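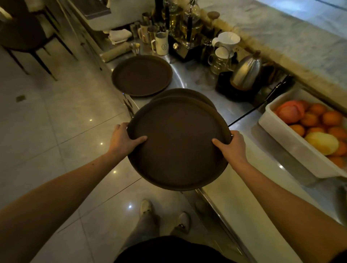

Two stacked serving trays, carried alongside a stainless steel counter.

Field Technician, Commercial Bird and Pest Exclusion
Skokora Site Services

Skokora Site Services invites applications for the position of Field Technician in its Commercial Exclusion Division. The division installs and maintains physical barriers that keep pigeons, starlings, rats and mice out of food service buildings, warehouses and loading areas. It holds long-term service agreements with cafeterias, bakeries and distribution centers, including the Tefera cold storage campus.

There are 4 openings. All positions are full time and carry benefits from the first day of employment.

Duties
Technicians inspect roofs, vents, dock doors, drains and wall openings and record the condition of each in a written site report. They install netting, door sweeps, mesh screens and ledge barriers according to the approved site plan. They set and check mechanical traps, clean and disinfect nesting sites, and answer questions from kitchen and warehouse supervisors during scheduled visits. Work in food preparation areas is carried out after closing hours and follows the client's hygiene rules, including those on footwear and hair covering.

The largest site under agreement requires inspection of 3,000 feet of exterior wall in each service period. Applicants should expect a good deal of walking and regular work from ladders and lifts.

Requirements
High school diploma or equivalent.
Valid driver's license and acceptable driving record.
Ability to lift 50 pounds and to work at heights.
Clear written English for site reports.
Willingness to obtain a state applicator license during the first year. Skokora pays the course and examination fees.

Previous work in pest control, roofing, carpentry or building maintenance is preferred. Applicants from food service backgrounds are also encouraged to apply, as knowledge of kitchen routines is useful in this division.

Pay and Training
The hourly rate is set according to experience. A payment of $2,000 is made on completion of the probationary period. New technicians attend paid classroom training at the Zitora Training Center before assignment to a route, and training for this group begins in April.

How to Apply
Send a resume, a cover letter and the names of two references to Gadisa Tamiru, Division Manager, at the Skokora main office. Applications must be received by 2022-12-12. Questions about duties or working hours may be directed to Aidan Nic Giolla, Field Supervisor. Applicants selected for interview will be notified in writing.

Skokora Site Services is an equal opportunity employer.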